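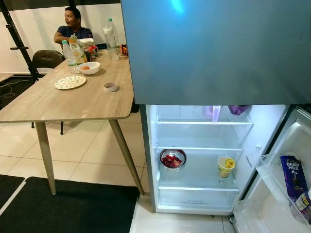
A water bottle among the things on the table, Ornthorpe, January.

I went to the Hurolance open day in Ornthorpe expecting to be sold to, and I was. Hurolance makes children's information books, mostly for schools, and once a year it lets in teachers, librarians and people like me who review the things. The invitation promised "a day inside the making of wonder". It was a morning, and it finished at half past twelve.

The big title this year is Niduvside, a picture-led book about life on a riverbank, for ages five to seven. It is the first of a set called Ansah, which will go on to ponds, hedges and the seashore if the first one sells. We were told it had been "tested with 311 children". I asked what tested meant. They had been read to, in their classrooms, and their teachers had filled in a form afterwards. Did anyone check what the children remembered a week later? No. Did any of them say they were bored? The forms had no box for that.

I don't want to be unfair, as the book itself is decent. The otter spread is lovely and the page on eels has more real information in it than some whole books I was sent last year. But the text is in rhyme, and rhyme makes people write silly things. A heron "waits by the gate", though herons have no particular interest in gates and there isn't one in the artwork. The editor's answer was that children enjoy the sound of it. I'm sure they do. They would also enjoy the sound of something true.

The talk on fact-checking was the part I had come for. Hurolance says every book is read by 2 outside experts, and Niduvside's index of sources runs to four pages, which will be online and not in the book. I think that's a mistake. A seven-year-old won't read them but a teacher might, and a teacher with a class in front of her is not going to type in a web address. When I asked whether the experts saw the pictures as well as the words, the answer was "usually". I wrote that down with a line under it. Pictures are where these books go wrong: wrong number of legs, flowers out at the wrong time of year, a baby bird with its parents' colours.

Then there was the print side, done with slides. The first run is 1,192 copies, a figure odd enough that I believed it. Several of the teachers thought it small. To me it looked like a publisher that isn't as sure of its riverbank as the balloons in reception suggested.

Coffee was good. The goody bag had a bookmark, a paper fish to cut out and a teaching pack that I have now read twice. The first half is useful - sorting cards, a food web to fill in, a decent list of words - and the second half is mostly colouring. One sheet asks children to "imagine how the water vole feels". Not very well, I should think, given the state of most rivers, but the pack doesn't go into that and neither does the book. I asked if pollution would turn up later in the set and was told it was "being looked at for ponds".

Would I go again? Probably, if only to see whether the heron's gate has been taken out. Places are free but you have to book, and the car park is small, so take the bus from the station and get off at the library. Niduvside is due out in the spring. I'll review it properly when I have a finished copy and have tried it on a class that hasn't been given a paper fish first.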